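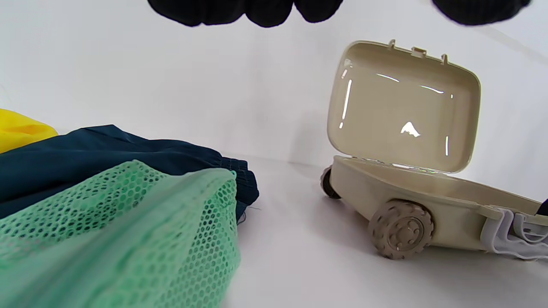 Fabric pile, left side of the table

3 comments | Share

Hi everyone,

Joon-young Kwon wrote:
> Does anyone know if the youth drop-in at Nosthorpe is still
> going after September? My niece just moved here and speaks
> mostly Korean at home. She's 14 and pretty shy. Also, is
> there a fee?

Yes, it's still going! And no fee, just a sign-up sheet by the door. My two have been going since spring and I've gotten kind of attached to the place myself (I bring snacks, I stay too long, my kids are mortified).

The Lireck grant got renewed, $3,243 this time, so the music room stays open until 6 and they can keep the bus passes. I think they had 208 kids sign up last year, from all over the neighborhood, and there are plenty of languages going at once in that hallway.
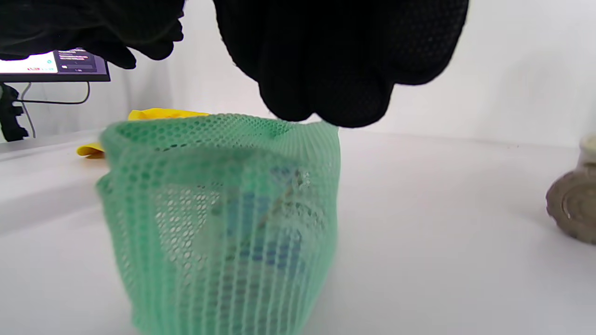 For a shy kid I'd start with the cooking afternoons over on Manalastas Street. They're smaller and louder, if that makes sense, and you can't really stand in a corner when somebody hands you a bowl of dough. My daughter made her first friend there over a very burnt flatbread.

The big fall showcase is at Stulline Hall, which holds up to 300, and they still need dancers and people to stack chairs. Tell your niece she can come with us if she wants, we have room in the car.

Blandine Vasseur

Share this post (2)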